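Lid seal gone on Dorkico tub, replace or refit?
Forum: Kitchen storage and containers

grisow51
28 February 2020
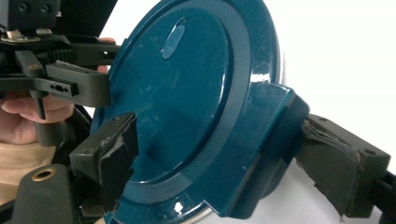 I have a set of round dry-goods tubs, sold as Dorkico, bought for flour and rice. One no longer shuts tight. If I press the lid down all round it lifts again on the side opposite the tab within a minute. The rim is 162 mm across by my ruler. It's the teal lid with the raised ring and the squared-off tab at the side, glossy, a few light scratches on the face. The groove underneath has a silicone ring in it which has gone slack. Is the ring sold separately, or is it a new lid?

pantry_shelf
Take the ring out and measure it flat. They stretch. Tilten sell plain rings by inside diameter and cord thickness, 3 mm cord in most cases. Order one size under.

okafor_fan
Disagree with one size under. A tight ring pulls out of the outer wall of the groove and you get the same lift, only on both sides. Match the groove diameter.

Also, have you been washing it in the bottom rack? Mine went oval at 68 degrees. Put the lid face down on a worktop and see if it rocks.

grisow51
Top rack, always. It does rock a little, towards the tab.

okafor_fan
Then it's the lid and a ring won't cure it.

pantry_shelf
A small rock means nothing on that shape. The raised ring is what touches the worktop, and any moulding flash on it will make it rock. Test it rim down instead.

tubs_and_tins
Is the small oval slot in the top a vent? If it goes right through, that could be your leak.

grisow51
No, it's a shallow recess, closed at the bottom. I filled it with water and none came through.

Rim down it sits flat on the hob glass. I can't get a sheet of paper under it anywhere.

pantry_shelf
Ring, then. Dry the groove fully before fitting and don't use oil, it swells some silicones.

okafor_fan
I'd still price a lid. Okafor do a replacement that fits the older tubs, though in white only when I bought mine in June.

grisow51
Ordered the ring, matched to the groove. Will post the fit when it's in.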